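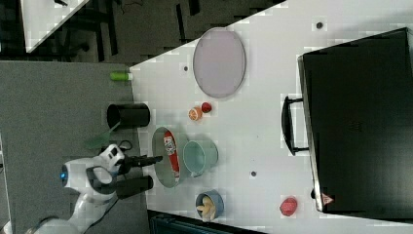

Narkcombe: does the fishing village chapter ever pick up?

saltmarsh_pete wrote:

OK so I grabbed Narkcombe in the winter sale and I'm 32 hours in, and I need somebody to tell me if I should keep going. The first chapter was great. Creepy lighthouse, the missing ferry, that whole bit with the church organ – loved it. Then I got to Wuranberg and it's like a different team made it. I've spent three evenings hauling crates of eels between docks so a guy will let me rent a boat.

I don't mind slow games! I played all of Jelledo and that one has a forty minute train ride you can't skip. But at least in Jelledo people talk to you on the train. Does Wuranberg go anywhere or am I just an eel delivery man now?

vtyagi_plays wrote:

You don't have to do the crates. Go behind the smokehouse at low tide and there's a ladder down to the old slipway. There's a rowboat there you can fix with two planks and some tar. The game never points at it, you have to have overheard the kids talking about it.

Wuranberg is my favorite part of the whole thing, for what it's worth. I like that it makes you live there for a while before things go bad. I'm Vandana Tyagi on the wiki if anyone wants the tide times, I put up a table back in June.

saltmarsh_pete wrote:

TWO PLANKS?? I've carried so many eels. 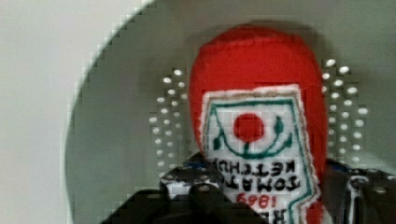 Anyway, thank you, I'll try the slipway tonight. Do the kids always say the line about the boat, or is it random? I've walked past them a bunch and all I ever get is the rhyme about the drowned bell.

vtyagi_plays wrote:

Only after dark, and only if you aren't carrying the lantern. They clam up when they see the light.

grumblecore wrote:

See, this is exactly my problem with it. Vandana calls it letting you live there, I call it hiding the door and making you do chores until you trip over it. If I have to put out my lantern and stand next to two children at night to find out where the plot is, somebody should have caught that in testing.

I quit right after the net mending thing. Went back to Esteban, which came out the same month, and finished it in a week. Half the size and it's got twice as much going on.

mossy_ledger wrote:

Esteban is fine but I couldn't tell you one character's name from it, and the title doesn't count. I still think about the widow with the barometer in Wuranberg.

grumblecore wrote:

I think about her too, mostly about how she made me bring her the wrong barometer four times.

teodor_a wrote:

She tells you which one if you read the letter on her dresser! But yeah, I missed it the first time too, the text is tiny on a TV.

I'm sort of in the middle on this. I've got 300 hours in Narkcombe (please don't tell my wife) and I think the first patch made Wuranberg worse. Before that the dock guy wanted way fewer crates. They said it was to stop people getting to the island before the storm event loads. Makes sense I guess, but they could've just had the weather be bad for a few days. It's a fishing village. Nobody would've complained.

There's a mod that puts the old crate count back, it's called Shorter Shift. Works on the current version, but don't install it in the middle of the chapter or the dock guy stops talking for good. Ask me how I know.

saltmarsh_pete wrote:

How do you know

teodor_a wrote:

Lost a save with every single bell rope in it. All 100. I went and lay down on the floor for a bit.

mossy_ledger wrote:

Condolences, Teodor. I gave up on the ropes in the quarry.

saltmarsh_pete wrote:

Update 2018-12-24: found the ladder, fixed the boat, rowed out in the fog and something bumped the hull twice and I turned right around and went home. So OK, I get it now. I'm staying on. Still don't think the crates are good design, and grumblecore's got a point about the lantern, I'd never have worked that out on my own.

Does the thing in the water come back or was that it?

vtyagi_plays wrote:

Keep the tar. That's all I'm saying.

grumblecore wrote:

Oh come on, now I have to reinstall it.

683 views | 14 replies | 9 likes

Related threads
Narkcombe tide table and smokehouse map
Esteban ending question (spoilers)
Is the Jelledo train ride different on a second run?
Shorter Shift mod: known problems
Best headphones for foggy games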